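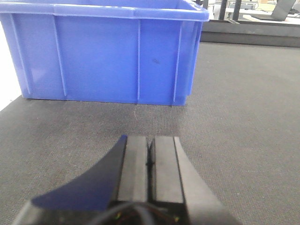
Worry Postponement in Daily Practice: What Clients Write Between Sessions

Student project report, Counseling Skills II
Haris Kakakhel
Submitted March 31, 2022

1. Background

Worry postponement is a simple technique from cognitive behavioral therapy. The client does not try to stop a worry. He or she writes it down in a few words and leaves it until a fixed time in the evening, which we call the worry period. In the textbooks the technique takes one page. In the counseling room it takes longer, and the clients often come back with the worry sheet empty or with only the first day filled in.

My placement was at the Zornley counseling center in Prukutia. My supervisor there, Dr. Naqvi, proposed that I look at the sheets which the center already had in its archive. I wanted to know what people write on them, and if the way of writing has some connection with how long they continue.

2. Material

The center uses a worry sheet named Skelell. It has one line for each worry, with a column for the hour, a column for the worry itself, and a column which the client fills in during the worry period ("Is it still important?"). All clients in the archive had given written permission for use in teaching. Names and places were covered before I received the copies.

In total I read 1,984 entries. I did not have access to session notes, so I cannot say anything about diagnosis or about the result of the therapy.

3. Method

I read all the entries one time without making notes. After this I made a list of codes and read them again. The codes were for the theme (health, money, work, family, other), for the form (question, statement, single word), and for the third column (filled in or not). Dr. Naqvi coded a part of the material separately, and we discussed the entries where we did not agree. Most of our disagreement was about family and health, for example when a client worried about the illness of a parent. We decided to code these as family.
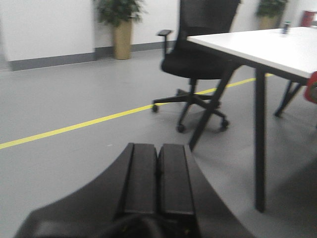
Gray floor with a yellow line.

4. Results

The third column was filled in for 592 entries. This was lower than I expected. Where it was filled in, the most usual answer was a short "no" or "less." Some clients wrote a longer answer, and a few of them used the column to argue with themselves, which is very interesting to read but difficult to code.

Worries in the form of a question were often very wide ("What if everything goes wrong?"). Statements were more concrete ("I have not called the landlord"). Clients who wrote mostly statements more often completed the third column. I cannot say which comes first. Maybe a concrete worry is easier to come back to in the evening, or maybe these clients had more help from their counselor at the beginning.

5. Discussion

For practice I would suggest that the counselor fills in the first 2 lines together with the client during the session, and asks also for the hour of the worry period. Many sheets had no hour written at all.

The coding has weak points. I changed the code "other" in the middle of the work and had to go back. Also, an empty column does not mean that the client skipped the worry period. It is possible to do it without a pen.

A second reading of the single word entries is planned for May.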